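Cómo limpiar y guardar los vinilos en casa

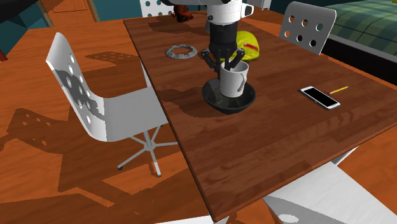 Casi todos los chasquidos de un disco usado vienen del polvo. Antes de cada escucha, pasa un cepillo de fibra de carbono siguiendo el surco, con el plato girando y sin apretar.

Si el disco tiene huellas o grasa, hay que lavarlo. Mezcla agua destilada con 2 gotas de jabón neutro, humedece un paño de microfibra y frota en círculo, nunca del centro al borde. La etiqueta no debe mojarse - la tinta se corre enseguida. Aclara con agua destilada sola y deja secar en vertical unos 40 minutos.

Las fundas interiores de papel sueltan pelusa. Cámbialas por otras de polietileno antiestático. Yo uso las de Drasten, que entran sin forzar en las carpetas antiguas.

Guarda los discos de pie, lejos del radiador, y no llenes la balda del todo. Apilados en horizontal se alabean.

La aguja también se limpia: cepillo seco, de atrás hacia delante, cada cuatro o cinco discos.

Elsa Koivisto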